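3.2 Do the pose labels deserve the trust we put in them?

Learning from hand-held grippers rests on an assumption that papers in this area, our own earlier one included, tend to pass over in a sentence: that the camera trajectory recovered after the fact is close enough to the path of the tool to be used as an action label. The policy never sees the true motion. It sees what the tracking software says the motion was, and if the software is wrong the policy is trained, with great care, to be wrong in the same way.

Figure 4 shows two views from our desk recordings, made in the same room and on the same occasion.

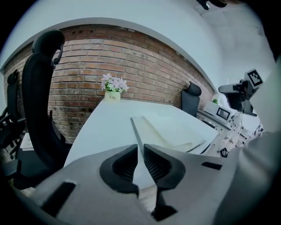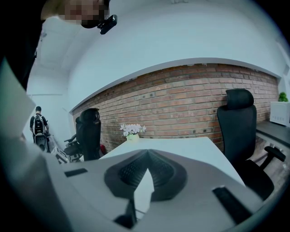
Figure 4. Fisheye views from hand-held gripper cameras. First: finger pads in front of a white table with a clear acrylic panel on it; a second gripper with a fiducial marker is at the right. Second: the same room, with a person's head close to the camera at upper left and another person walking away in the far left background.

Both views look easy at first. The brick gives the tracker plenty of corners, and the fisheye lens keeps much of the wall in sight. We are less sure than we used to be that this is good news. Brick courses repeat, and a feature matched one brick over still gives a small, believable error. Our tracker, a visual-inertial pipeline built on the Tunska library, reports a reprojection residual for each frame, and we had been using that residual to decide which episodes to keep. A consistent mismatch along a row of bricks barely moves it.

The second view raises a different problem. A head and a dark mass of clothing or an arm take up the upper left corner, and neither is fixed to the room. Nor is the person in the hallway, though at that distance the effect should be slight. The gripper's own housing fills the bottom of both views and stays put relative to the lens, so any feature found there votes for a camera that is not moving at all. We mask the housing with a fixed template. We do not mask people, and the outlier rejection step is supposed to deal with them. Whether it does depends on how much static background is left, and the software does not report that number by default.

Then there is the panel. Clear acrylic offers a tracker little more than its edges, and what is seen through it belongs to the table. This matters less for camera pose than for perception later on, where the policy has to find the object from the same image. An early version of our method treated low residual as a sign that the whole observation was sound. It is no such thing — pose quality and object visibility are separate questions, and we now log them separately.

To test the labels we took 300 episodes and ran each through the pipeline twice, changing only the random seed of the matcher. If the trajectories were as good as the residuals suggested, the two runs should have agreed closely. In 22 episodes the final tool positions differed by more than 15 mm, the tolerance we had set for grasping. All of those episodes had passed the residual filter. Agreement between seeds proves little in the other direction, of course. Two runs can share a bias, and the repeated brick is just the kind of thing that would give them one.

The marker on the gripper head offers a partial check. When one camera sees the marker, relative pose between the tools can be computed without the map. We compared the two estimates on 133 segments where the marker was detected for long enough to be useful. The relative poses mostly agreed, but the worst cases came near the rim of the lens, where our calibration is weakest, and we can't say which estimate was at fault. We therefore report the gap and make no claim about accuracy.

Maeve Keogh and Peter Ďurica have argued for dropping the filter and letting the policy average over bad labels. We tried this in March with the Skukalier planner downstream. Training loss hardly changed, which we do not find reassuring, as the loss is measured against the same labels. The results in Section 4 use episodes that pass the residual filter and the seed check together. Readers who want the unfiltered numbers will find them in the appendix, under the same settings.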